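Filament gone brittle after storage: dry it or throw it out?

Brisa Cuevas
19 April 2022
3 min read
12 comments · 4 shares

I have several rolls of nylon and PETG that sat in an unheated garage from last July until this month. The PETG strings badly. The nylon pops at the nozzle and leaves a rough surface with small pits. One roll of PLA snaps when I straighten the first turn by hand.

My printer is a Stinico with a 0.4 mm brass nozzle. Retraction and temperature have not changed since the last good prints. I own a food dehydrator with a dial that goes to 65 C and no filament dryer. Can all three materials be recovered at that setting, and how should they be stored afterward?

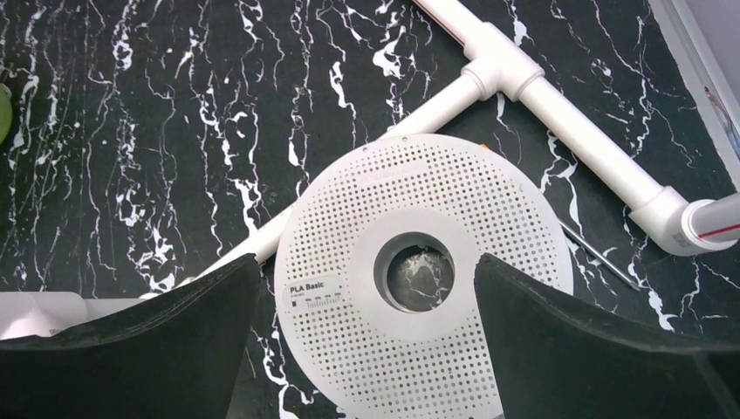

Stovudton

Do not use one setting for all three. PLA softens near 60 C, and a dial dehydrator can overshoot. Set it to 45 C and leave the roll in for six hours. PETG is fine at 65 C for six hours. Nylon needs more heat than your unit can supply. At 65 C it will improve over a full day, but 80 C for 12 hours is the usual figure for it.

Check the dial with a separate thermometer at tray height before you put anything in. Mine read 10 degrees low at the back.

Weigh each roll before and after on a kitchen scale that reads to one gram. When two readings an hour apart match, further drying at that temperature gains you very little. A nylon roll of mine went in at 1,246 g and came out 19 g lighter, and the popping stopped.

The snapping PLA may not recover. Moisture is one cause. Age and the stress of being wound tight are others, and heat does not reverse the aging. Cut off the first few turns and test further in. If it still breaks after drying, discard it.

For storage, seal each roll in a bag with desiccant while it is still slightly warm. Silica gel with a color indicator is easier to manage than clay. I use around 300 g in a five-roll box and 50 g in a single bag. 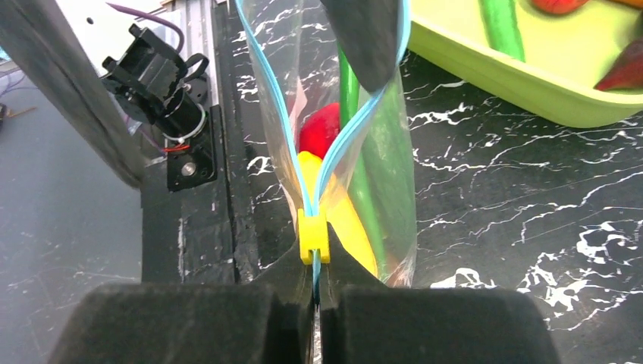

Press the air out before closing, and put a humidity card where it can be read without opening anything. Below 20 percent is good enough for PETG and PLA. Nylon should be printed straight from a dry box if the job runs longer than a couple of hours. Recharge the silica when the indicator changes, at the temperature printed on its packet.

Edit: corrected the PLA time, I had typed 16.

Rosales

Just buy new PLA. It's cheap.

Flavine

Agree with most of the first reply. Two additions.

Check the spool as well as the filament. Some cardboard and thin plastic spools warp at nylon temperatures and then bind on the holder, which shows up as under-extrusion and looks like a clog.

Also run a short length through the nozzle at print temperature before and after drying, 100 mm each time, into free air. Wet filament comes out with bubbles or a dull surface. It is a faster check than printing a stringing tower, and you can keep the two pieces side by side for comparison.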